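Search this site
Enter keywords Go

State and Local Government: Handout 3
How a bill gets killed without anyone voting against it
January 15, 2012
By Krum Radulović

Last session we followed a bill from the day it was filed to the day it was signed, which took fifty minutes and left several of you with the impression that this is what bills do. Most of them don't. Most of them are introduced, receive a number, are mentioned in a newsletter to the folks back home, and are never heard from again. This handout covers where they go.

Our running case is the Hillell well-testing bill, House Bill 2874. It would have required the seller of a house with a private well to hand the buyer a recent water test. You should have the text in your packet. It is two pages long, and one of those is definitions. Please read the definitions. The fight over this bill was a fight over the word "recent."

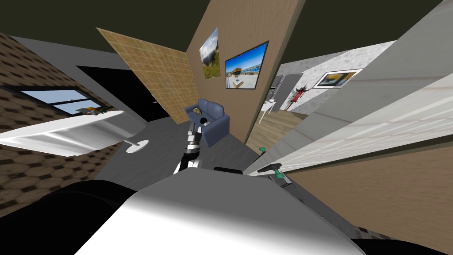
The bill had a sponsor in each party, a sympathetic story in the local paper, and no organized opposition on the day it was filed. Remember that when you get to the end.

1. Referral

A bill goes to a committee because somebody sends it there. In our chamber that somebody is the presiding officer, and the rules say the bill should go to the committee with "appropriate jurisdiction." A bill about well water in houses being sold could appropriately go to Environment, Health, Housing, Commerce or Local Government. Those five rooms contain five very different sets of people.

HB 2874 went to Commerce. The sponsor had asked for Health. If you learn one habit in this course, let it be looking up the referral before you look up the speeches.

A bill may also be referred to two committees, one after the other. This is described as giving it a thorough look. A bill with two referrals needs two hearings, two votes and two chairs in a good mood before the same deadline.
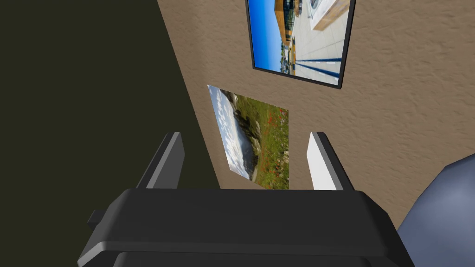
2. The chair's drawer

There is no drawer. (A student once asked on a tour. The guide was kind.) What there is instead is an agenda, and the chair writes it. A bill that isn't on the agenda isn't heard, and no rule requires the chair to explain why. Reporters who call will be told that the bill is "under review" or that "conversations are continuing." Both may even be true.

HB 2874 sat for most of the session. It was then scheduled for the last hearing before the deadline, late in the afternoon, behind a long bill on the licensing of auctioneers. Aiguo Wan drove in from Hillell to testify and got three minutes. The auctioneers, as you might expect, had talked for longer.

Look at the witness list in your packet and note who signed up as "neutral." Neutral witnesses are worth your attention. The law firm Ó Dálaigh appeared as neutral on behalf of a client, Dadent, a title company, and then raised eleven concerns.

3. The friendly amendment

Opponents with any experience don't oppose. They improve. Three amendments were offered to HB 2874:

- one changed "recent" from twelve months to ten years;
- one exempted any sale in which the buyer "declines in writing to inquire";
- one delayed the whole thing until a study had been completed.

All three were described as friendly. The first two were adopted by voice vote, so there is no record of who said what, only of who was loudest. Read the amended bill next to the original and ask yourself what a seller would now have to do. I count one checkbox.
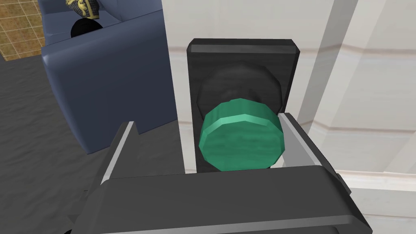

4. The fiscal note

Every bill that might cost the state money gets an estimate attached. The estimate is prepared by careful people working very fast. For HB 2874 they had to guess how many wells would be tested, by which labs, and whether the health department would need a new employee to put the results in a filing cabinet.

A note arriving late can do more harm than a note that is large. Our rules bar a floor vote on a bill with a pending note. The Tenico testing lab had offered its own price list weeks earlier, and it went into the record as correspondence. The official note came in the evening after the March deadline for floor action. So HB 2874 died with no votes against it, and every member of the committee could go home and say so.

It was refiled the next year as HB 2934, with a different title and the same page of definitions. We'll pick that one up next time.

For discussion

I send this handout each year to people who were in the room, and I print what comes back.
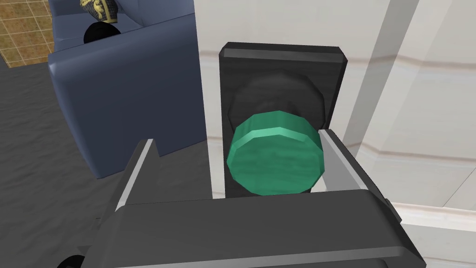 Aiguo Wan writes that I make the chair sound like a villain, and that she doesn't agree. The chair called her the following week, she says, and told her plainly that the votes for a clean bill weren't there and that a recorded loss would have made it harder to bring back. "I was mad for a month," she adds. "Then I started calling members one at a time, which I should have done before I ever drove down there. Also it was nearer four minutes."

Come prepared to say which of us you believe. Bring the referral history of one bill from your own district, and if you can't find out why it stopped, write down everyone you asked.

Last updated by the department office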